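Last updated: 07/02/2022

Against the One-Line Surname Origin

Most surname pages give a single origin for a name: a county, a year, a spelling. I think this format does more harm than a blank page would. It presents the earliest surviving record as the beginning of a family, and those are two separate claims.

Take Fraser. Anyone who types it into a general search will find a country, a crest and a short paragraph. The paragraph may be correct as far as it goes. What it can't do is connect the reader to the person it mentions. Between a medieval tax roll and a grandmother's birth certificate there are roughly 20 generations, and for most families only the last few can be proved on paper.

The trouble starts with sorting. Records reach us in no useful order, and a researcher has to decide what belongs with what before any conclusion is possible. A one-line origin skips that work and hides that it was skipped.

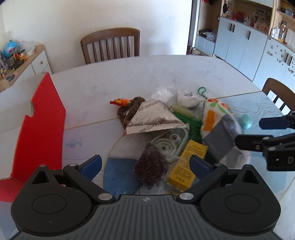 A mixed pile of small objects on a white tabletop.

Spelling is the second problem. I keep a card index for the name Fonside, and it now holds 67 entries from parish registers. They show 4 spellings in the same parish, in some cases for the same man. A clerk wrote what he heard. To treat each variant as a branch of the family is to build a tree out of handwriting. To treat them all as one family is no safer - two unrelated households could end up under one spelling for the same reason.

Place is the third. Many surnames come from a place, and a place name can occur in several counties. Finding the name in one of them proves that somebody was there when the list was made. It does not prove that the name was formed there.
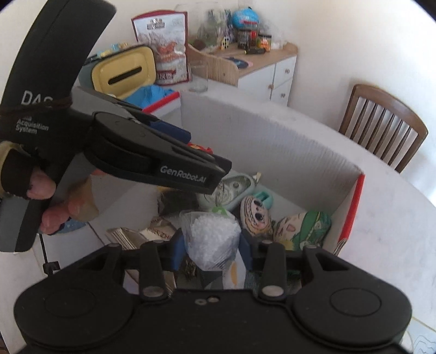
What a Fair Entry Would Say

A fair entry would state the earliest record found, the source searched, and the gap that follows. It would print the spelling as written and keep the modern form separate. It would also say which sources were not searched, a line I have almost never seen in print.

Software has not helped much. I have used both Clerkix and Kivix for indexing, and each has a single required field for surname origin. Leave it empty and the record is flagged as incomplete. I now type "not known" in that field, and I would ask other indexers to do the same. A merged file of 500 records with an honest "not known" in most of them can still be worked on. The same file filled with guesses has to be taken apart first, and the guesses are rarely marked.

The usual objection is that beginners want a story and will give up without one. Some will. But a beginner who starts from the latest certificate and works back one generation at a time will have something to read by the end of the first evening - names, trades, addresses, causes of death. The medieval entry can wait until there is a line of records that reaches it.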